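Femville Home Notes / Workshop and bedroom / Tips

Small things, hand-held grippers: tips for showing a tidy-up task at home

By Hacer Ekinci

I have been recording household tasks with a pair of hand-held grippers since February, mostly in my own flat and in the flats of two friends. Before that I did the same work by remote control, with a leader arm on the kitchen table, and I still use it for drawers. These tips are for people who already have their grippers and their first instructions, and who find that their recordings come back with the remark "not usable". Mine came back very often.

Jewellery is the task I am asked about most, so I begin there.

Choose a soft surface, but a firm one. A bed is good. The jaws can press a little into the cover and nothing gets scratched. If the mattress is very soft, the ring sinks and you will push it down before you can take it. Pull the cover tight at the corners before you start, and once more after every few recordings.

Leave a finger's width between pieces. Necklaces are the worst neighbours. One loop of chain under a bracelet and both will come up together.

Do not search only for a plain cover. In the beginning I ironed a white sheet each time. Ketill Vestergaard, who checks recordings for Jerkeo, wrote to me that he had already 2000 from white sheets and would I please use the bed as it is. Now I change the cover when I change it for sleeping, and the recordings are accepted.

Take a bangle by its side, with the jaws across the band. If it stands upright, come slowly, close, wait one breath and then lift. If it lies flat, put one jaw inside the ring and one outside. Do not squeeze. The pads should hold it with the smallest force that works, and you will learn this force quicker with your eyes on the pads than on the bangle. 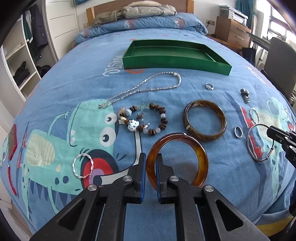
Beads on elastic need more patience. Hold two beads, never the thread between them. When you lift, the rest hangs down and swings, so stop above the tray until it is quiet, and lower it until the lowest bead touches. Then open. If you open too early it jumps over the edge, and this is a nice way to spend an evening on your knees with a torch.

For rings, tilt the gripper a little so that the tips arrive first. I rest the side of my hand on the bed. Zübeyde Ertürk does it without resting, but she was a dental nurse for many years and I do not compare myself.

Put the tray where both hands can reach it. If only the right hand can reach, the left hand begins to throw, and the one who learns from you will learn throwing.

Move as you want it to be repeated. This was for me the hardest. At home I tidy quickly and I change my mind in the air. In a recording, every change of mind is also a lesson. Decide first which piece is next, look at it, go.

When you drop something, do not stop the recording at once. Pick it up again in the same calm way and continue. Recoveries are wanted. What is not wanted is to put the gripper down and use your fingers.

Now some advice for remote control. With the leader arm you do not feel the cloth, so you must watch how it wrinkles. A wrinkle moving away from the tip means you are too low. Raise the wrist before you do anything else. Keep the speed setting at 2 for small objects; I go to 5 only for folded towels. And place your chair so that you see the work from the side, for from behind the arm you cannot judge the height.

Wipe the pads. Hand cream and dust make them slippery, and the jewellery box has more dust than you believe. I use a damp cloth without soap and let them dry while I drink tea.

Write the name of the task in the same way each time. I had "bangles", "bracelets" and "jewelry bed" in one folder, and Nesrin Türkmen had to sort them by watching. I sent her a cake from Dönmez.

Next time: cutlery drawers, and why forks should be shown on a different day than spoons.

Readers' additions

Taner Yalçınkaya: For necklaces with a clasp, I take them beside the clasp and lift very high before I go sideways. The chain opens by itself most times.

Zübeyde Ertürk: I rest my hand too, Hacer. You did not look well.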